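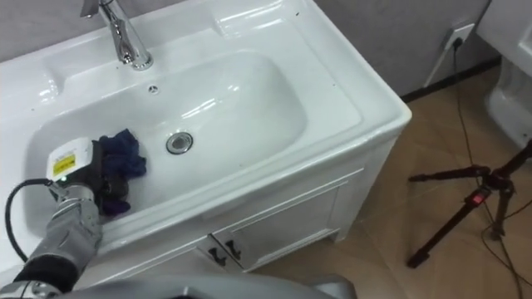 Chapter 3
Keeping a Cleaning Arm Healthy

A wiping job is one of the best places to learn maintenance, and I say that as someone who started on welding cells and thought nothing could be more fun. Wiping looks gentle, but it asks a lot of an arm. The gripper has to hold something soft and keep changing its angle as the surface curves away. In a sink basin, with a crumpled blue cloth pressed against the white ceramic, the gripper, the wrist and every joint behind them share the load of that push. Follow the cable too, where it loops out from the back of the gripper and runs down beside the arm. By the end of this chapter that loop will be the first thing you look at when you walk up to a machine!

The arm we'll work on is the Plarby, set up for bathroom work at the Flirkance training shop. You met its base and controller in Chapter 2. Now we move out to the business end: the gripper, the wrist, the cable run and the settings that tie them together. If your shop has a different arm, stay with us. The menus will have other names, but cables wear in the same places and screws work loose for the same reasons.

What you will learn

How to inspect a gripper and wrist before the first run of the day
How to route a cable so it can bend freely without snagging
How to set grip and contact force for soft materials
How to read a service log and spot a slow change
When to stop and call for help

Before you start

Put the arm in its service pose, switch off motor power and lock the switch. Wait for the status screen to show that the motors are off, and then check it yourself by trying to start a motion from the pendant. Nothing should move. Take the cloth out of the gripper only after this check.

3.1 The morning look-over

Start at the fingertips and work back toward the base. Wipe the finger pads and look for shiny patches, which tell you where the rubber is wearing. Wiggle each finger by hand. A little play is normal on the Plarby, but both sides should feel alike. Next comes the wrist, and then the cable, which you should run through your fingers from one end to the other. You are feeling for flat spots, cuts and stiff places. It takes a few minutes, and you'll be amazed at what your hands pick up that your eyes slide right past.

Write down what you find, even on a good day. The log we use in Section 3.4 comes from a Plarby that ran 733 wipe cycles on one set of pads, and the early entries are nearly all "no change." Those dull lines are what made the later ones so easy to read.

Shop note: On our training arm, the cable clamp nearest the wrist gets checked every 40 cycles and the pads are swapped by 1000, worn or not. Your own numbers belong on the card inside the controller door.

Key terms

Service pose: the parked position used for inspection and repair
Strain relief: a clamp or sleeve that keeps a pull on the cable from reaching the connector
Contact force: how hard the tool presses on the surface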